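3.2 Creasing and the first folds

It is a pleasure to report that most of the trouble people have with a self-locking carton is over in its first minute or so, while the blank is still nearly flat and everyone is a little impatient to see a box. We worked through 149 blanks from Farnivetti, all of the same corrugated board, and kept coming back to the corners, where several creases meet in one place and the board has to decide which of them to follow. A crease that has been worked gently beforehand folds along its line; one that has been hurried tends to wrinkle the coated paper beside it, and the slots then sit a hair away from where the tabs expect them. Figure 4 gives two views of a green blank with the folding under way. 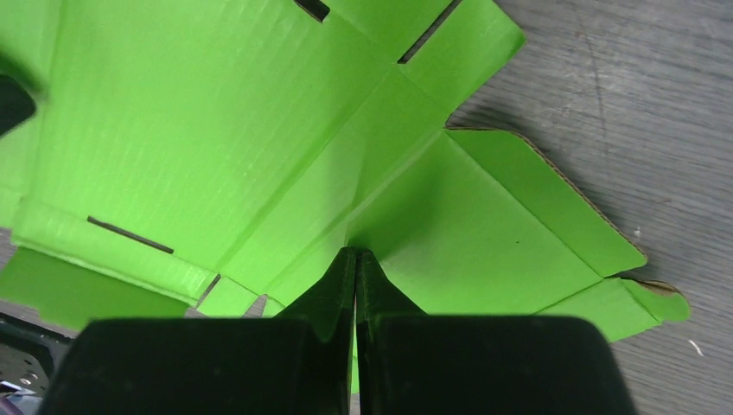 Hedlund, reading an early draft of this section, objected that wrinkling of the surface paper matters a good deal less than we make it sound, and that at Pillgate cartons with badly wrinkled edges had locked perfectly well so long as the slots were clean. We take the point gladly, and have scored wrinkles and slot fit separately ever since (they had been one score in the Modow trials, which we now rather regret).

The order of folding deserves a word too. We tried 6 orders in all and kept 5, dropping the one that left the small tabs until the very end.
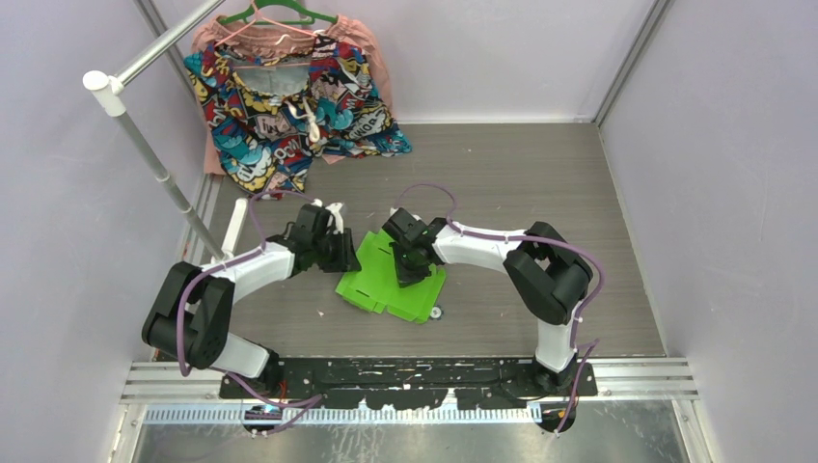 With the remaining orders, the large panel was left lying flat for as long as possible and the corners were brought up around it, so that the board had something broad and steady to fold against. This is slower, and we grew quite fond of it all the same. Slot fit under each order is given in the next section, together with the scores for wrinkling.

Figure 4. Partly folded green blank, with slots and creases visible, in close view and from farther off.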